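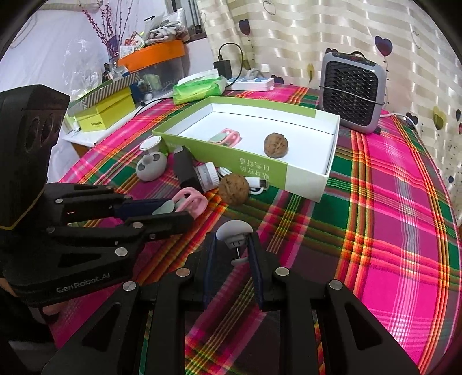 Der Tisch mit Heizlüfter, Kabeln und der offenen Schachtel

Kleinteile und Heizlüfter auf demselben Tisch: wie sinnvoll trennen?

Auf meinem Arbeitstisch sammelt sich alles, was keinen festen Platz hat. Derzeit sind das Walnüsse, eine Klammer aus rosa Kunststoff, ein weißes USB-Kabel, ein Ladegerät, eine Dose mit klarem Deckel und eine Packung Taschentücher. Als Behälter dient bisher ein offener Schachteldeckel aus Karton, grün und weiß. Rechts steht ein tragbarer Heizlüfter, hinten eine weiße Steckdosenleiste, dahinter hängt der Vorhang. Auf dem Tisch liegt eine karierte Tischdecke.

Der Tisch ist 100 cm breit und soll Ablage bleiben, ein Regal kommt an der Stelle nicht in Frage. Gesucht ist eine Aufteilung, bei der das Heizgerät ab Herbst wieder laufen kann. Konkret:
- Welcher Abstand zu Karton und Stoff ist üblich?
- Darf der Lüfter an die Steckdosenleiste?
- Womit lässt sich der Karton ersetzen?

Die Anleitung des Lüfters ist nicht mehr vorhanden.
Vokholm, 29. August 2023

Karkberg
Zuerst den Lüfter vom Tisch nehmen. Maßgeblich ist die Anleitung des Herstellers, die meisten bieten sie unter der Modellnummer als PDF an. Viele Anleitungen verlangen nach vorn etwa einen Meter freien Raum. Auf einem Tisch dieser Breite ist das zwischen Karton, Taschentüchern und Vorhang nicht einzuhalten. Eine Tischdecke ist als Unterlage ebenfalls ungeeignet - sie kann verrutschen und das Gerät mitziehen.

Zum Anschluss: direkt an die Wandsteckdose. Auf der Leiste steht zwar meist eine zulässige Gesamtleistung, Heizgeräte belasten die Kontakte aber über Stunden. Das Ladegerät kann dort bleiben. Die Leiste gehört an die Tischrückseite geschraubt oder auf den Boden, der Vorhang wird seitlich gerafft.

Für die Kleinteile genügt ein flacher Schubladeneinsatz mit 4 Fächern:
Fach 1: Kabel, einzeln gewickelt, mit Klettband
Fach 2: Klammern und ähnliche Teile
Fach 3: Dosen und Becher, stehend
Fach 4: Rest, monatlich leeren
Walnüsse gehören in die Küche.

Cáceres
Bei mir stand der Lüfter auch jahrelang auf dem Tisch, ist nie was passiert. Den Karton würde ich behalten, der kostet nichts.

Flevine
Dem zweiten Beitrag würde ich nicht folgen, dem ersten weitgehend. Ergänzung zum Einsatz: vorher die Innenhöhe messen. Ich habe im Mai einen mit fast 13 cm Höhe gekauft, der für flache Teile zu tief ist. Kabel und Klammern verschwinden darin unter allem anderen. Die halbe Höhe reicht, nur Dosen brauchen mehr.

Den Karton kann man weiterverwenden, etwa für Quittungen im Schrank, mit Abstand zu jeder Wärmequelle. Das Kabel nicht zu eng wickeln und den Stecker nach außen legen.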